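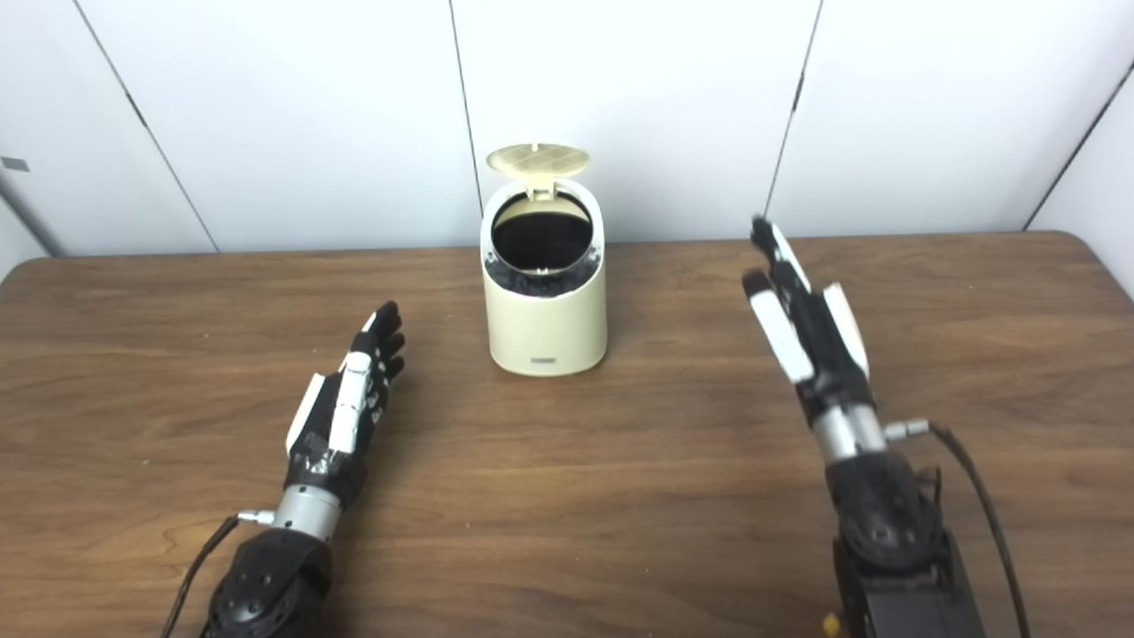 南窗下的焊台

用了4个月的 Garnatholm 双手套件，来交个作业，顺便听听大家的意见

各位好呀，潜水很久了，一直在版里蹭大家的经验，这回轮到我来还债。去年11月通过 Clidska 订的 Garnatholm 双手套件（左右手各一只，带腕部转接件和线），配的是 Zekard 的遥操作软件年费版。到手以后断断续续用了4个月，算是从开箱的兴奋期熬到了能心平气和说话的阶段。当时下单前我在网上翻来翻去，能找到的都是厂家自己的宣传片，真正每天拿它干活的人写的东西少得可怜，所以我尽量写得啰嗦一点，大家挑着看。

先说用途，免得有人拿我的结论去买错东西。我们做的都是桌面上的家务小任务，开盖、关盖、捡东西、往桶里丢纸团这一类，桌上那只米色小垃圾桶就是我们的老搭档了。翻盖的东西特别能看出一双手的水平：盖子轻，铰链短，手指推的方向稍微歪一点，整个桶就跟着跑。要是桶跑得太厉害，另一只手得去扶着，这时候左右手配合得好不好，一下子就露馅了。

讲讲喜欢的地方。手指的动作真的很柔，弯曲的时候不会一顿一顿的，慢速合拢去碰桶沿，我在旁边看着都觉得舒服。单只手加腕部转接件，我自己上秤称是1210克，对我们这条臂来说刚好吃得消，再重一点肩关节就要发热了。Zekard 那边控制频率开到50赫兹，跟手的感觉已经很顺，新来的同学练一个下午基本就能上手丢纸团。还有包装要夸一句，泡棉切得很服帖，备用的螺丝按规格分了小袋，连扳手都给了，这种地方用心的厂家我总是忍不住多给点好感。

再讲不喜欢的。第一是手掌，原厂掌面太滑，扶圆弧形的东西老是溜，我后来干脆缠了黑胶带，难看是难看，但是好用，缠上就没再拆过。第二是腕部侧面那个接头，线从旁边伸出来再往下垂，手腕转到某些角度的时候总担心它挂到桌沿，我到现在走线都没走到自己满意。第三是白色的指节盖板，看着漂亮，蹭多了会有印子，擦不太干净，强迫症朋友慎入。

第四点要单独说，是 Zekard 的年费。软件本身没什么大毛病，可是录制功能跟遥操作捆在一起卖，我只想要后面那个也没得选。写信去问过，回得很快也很客气，就是价格不松口。

总的来说如果让我重新选一次，手我还会买，软件我会再犹豫一下。有什么想知道的尽管问，我晚上一般都在。

阿糯不加糖

终于等到一篇活人写的！我盯这套快半年了，Clidska 的客服都快认得我了哈哈。想问楼主两件事，一个是大拇指，宣传片里拇指往外张得挺开，实际用起来捏薄的东西怎么样？比如垃圾袋的边，或者一张纸。另一个是噪音，我这边是家里的书房改的，晚上孩子要睡觉，太吵的话就只能忍痛放弃了。

南窗下的焊台

回楼上，拇指张开的幅度我是满意的，扶桶、握瓶子都够用。捏薄的就要看运气了，一张平铺在桌上的纸我基本捏不起来，要先推到桌边，或者拿另一只手把纸角弄翘。袋子的边稍微好一些，套在桶口上那种是有点蓬起来的，指尖能伸进去勾住，但动作要慢，一快就滑脱。噪音的话，慢动作的时候就是细细的嗡嗡声，隔一道门应该听不见，快速握拳会尖一点。你家书房晚上练慢动作应该没问题，半夜就别练握拳了。

铁皮青蛙三号

泼点冷水，楼主别介意哈。我觉得拿这么一双手去开垃圾桶盖，有点杀鸡用牛刀。同样的活我用二指夹爪也能做，顶一下盖沿就翻开了，坏了换个指尖也便宜。五根手指听起来很美，维护起来每个关节都是潜在的故障点。我在上一个单位用过别家的灵巧手，后来大半时间都花在修手指上，真正干活的时间还不如修的时间长。所以我想请楼主讲点硬的：这4个月里到底坏过没有？

南窗下的焊台

不介意不介意，这个问题问得好，我正文里漏了。坏过一次，右手食指有一天突然弯不到底，重新标定也没用，寄回 Clidska，他们转给厂里修的，来回等得我心焦，好在没收钱。修回来到现在正常。左手一直没出过事。

至于夹爪够不够用，只讲开盖我同意你，夹爪顶一下确实省事。可是我们还要接着做抽袋口、把袋边翻下来套好这些动作，夹爪我试过，试到最后我自己脾气都不好了。你要是有夹爪做套袋的好办法，一定写一篇，我第一个去学。

铁皮青蛙三号

套袋我承认没做过，这个先欠着。不过返修的事我建议你写进正文，很多人只看一楼的。另外没收钱是保修期内吧？过了保修一根手指多少钱，这个才是关键，我当年就是栽在这上面。

暖水袋与示波器

我来补充一点 Zekard 这边的情况，我是只用软件的，手是别家的，手套用的是 Weerasinghe 那一款。录数据我最近刚做完一批，103条，全是开关盒盖。软件中间没有崩过，回放也都对得上，这点我觉得值得表扬。但是我非常不喜欢它的标注界面，每录完一条要点好几下才能填备注，手上还戴着手套呢，只好拿指关节去戳键盘，同事路过都笑我。

楼主说捆绑卖的事，我跟你意见有点不同。我倒觉得录制和遥操作放在一起是对的，分开了时间对不齐，以前我用两套软件自己拼，光对时间戳就掉了不少头发。贵是贵，我愿意为省下来的头发付钱。

南窗下的焊台

哈哈哈头发这条我服。你说的对时间我确实没吃过苦头，可能正因为没吃过，才觉得那份钱花得冤。备注那里我的土办法是接一个脚踏开关，踩一下就保存，备注等一批录完坐下来喝着茶慢慢补，你可以试试看。

Weerasinghe 的手套戴久了闷不闷？我现在这副夏天肯定受不了，想提前换。

暖水袋与示波器

闷的，实话讲掌心那块挺闷，指尖倒是透气。里面垫一层薄棉手套会好很多，不过要重新标定一遍，不然拇指会偏。脚踏开关这招收下了，多谢多谢！

搬砖的薄荷

弱弱问一句，掌心缠胶带会不会影响保修啊？我也觉得原厂掌面滑，但一直不敢动它。还有胶带边会不会翘起来，粘到手指上？

南窗下的焊台

我寄修的是右手，他们没有为胶带的事说过什么，不过这个只能代表我这一回，你最好自己写信跟 Clidska 问清楚，留个文字回复。边会起皱，用一阵子就那样了，我目前没碰到粘手指的情况。缠的时候避开手指根部能动的地方，留点余量，缠完先空手慢慢握几次，看看有没有哪里被扯住再上桌干活。颜色选黑的就好，跟手指一个色，远看不那么丑。

阿糯不加糖

我又来了，看完大家聊的，我现在偏向先买单只右手试试。问过客服说可以拆开卖，左手以后再补。楼主觉得单手玩得起来吗？我主要就想让它帮忙收拾桌面，纸巾啊、包装袋啊，往桶里放。

铁皮青蛙三号

单手放东西没问题，桶底下垫一块防滑垫就行。不过还是那句话，你这个需求我真心建议先看看夹爪，省下来的钱给孩子买点好吃的。

南窗下的焊台

单手收桌面可以的，盖子事先打开放着，难度一下子低很多。垫子这个主意我赞成，我这边桶是直接放在木桌上的，推起来会走，初学的话垫一块会少受很多气。夹爪的意见你也认真听一听，青蛙老师虽然总泼冷水，水温还是挺合适的。

保修以后单根手指的价格，我下午写信去问了，等回信到了我贴在这里，一楼也会把返修那段补进去。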